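Sock people: roll, fold, or dump in the drawer?
Posted July 10, 2026 in Laundry & Closets

dretby_drawers
I've started using one of those see-through divider trays for socks, after years of the dump method. I do the sorting on the big white table, one pair to a slot.

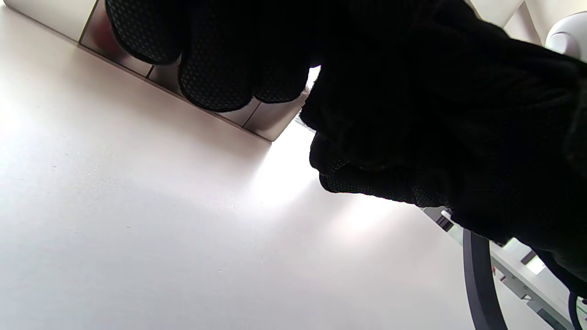 Box on the white table, sorting time

My rule is match first, then roll, then tuck it in so the top pokes up and I can grab it.

pakum500
Rolling with the cuff folded over kills the elastic. I quit doing it and my ankle socks stay up now. Fold them flat!

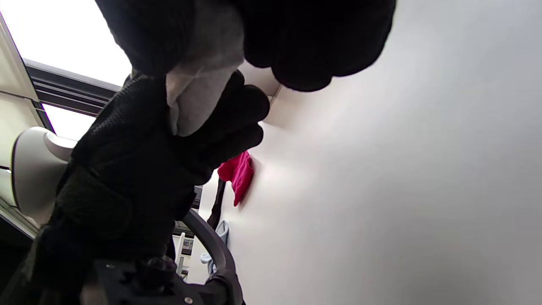 And flat ones stack, so you can fit 2 pairs in a slot if they're thin.

dretby_drawers
Hmm, I don't fold the cuff over though – I just roll from the toe. Mine have been fine. Flat ones slide down and I can't tell what's what.

sturach
Do you match everything before you roll? I do one color at a time and it takes forever.

dretby_drawers
Yep, all spread out first. Black ones and the bright pink ones are easy, you spot those right away.
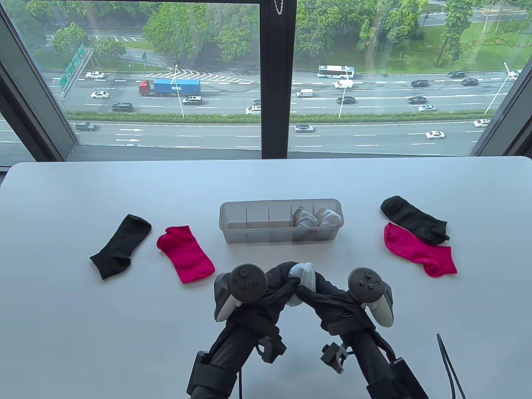
The whites get rolled and go in at one end, and the pale ones I leave for last.

nogueira1332
Team dump. I own 3 colors and I'm not rolling anything.

pakum500
Still say flat, but I'd take rolled over that drawer of yours, nogueira.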